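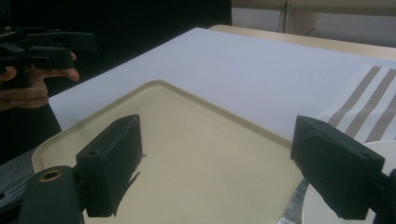
Using a tray on the work table

A shallow tray with a raised rim is one of the cheaper things you can add to a work table, and it saves a lot of crawling around on the floor. Ours gets used for screws, beads, watch parts, seed sorting and the odd bit of mending. A few notes on picking one and keeping it in good shape.

Choosing the tray

Pick a plain, light color. Beige or cream works well because dark screws and brass fittings both show up on it. Pure white can glare under a strong lamp. Rounded corners are easier to wipe out than square ones, and small parts slide up into your fingers when you push them toward the curve.

Measure the table before you buy. You want room on both sides for your forearms and a spot for the tools. The Dudau tray we bought first was too deep, and reaching over the edge got tiring. The Cusmont one is lower and has lasted since December.

Cover the table first

Lay a plain white sheet over the wood and smooth it flat from the middle out. Anything that jumps the rim is easy to spot on it, and the tray won't scratch the finish. An old flat bedsheet is fine. Fitted ones bunch up at the corners. If the sheet creeps, hold it with two binder clips at the back of the table - not the front, where they catch your sleeves.

Setting up

Start with the tray empty. Wipe it with a damp cloth and dry it, or small parts will stick to the bottom. Turn it at an angle if that suits your reach. It doesn't have to line up with the edge of the table.

Put the lamp on the side away from your working hand. With the light on the wrong side, your hand throws a shadow right where you are trying to look.

Cleaning

Warm water and a drop of dish soap will do for plastic. Skip scouring pads, which leave fine scratches that hold grease. For glue, let it harden and lift it with a plastic scraper. Bratu makes a good one, but an old store card does the same job. Try any solvent on the underside before you use it on top.

Wash the sheet on its own if it has picked up metal filings, and shake it outside beforehand.

Storing

Trays stack, but grit between them will mark the surface. Slip a sheet of newspaper in between. Keep them flat and away from the heater - a warped tray rocks every time you lean on it, and there is no good way to get it straight again.

Page updated 27th July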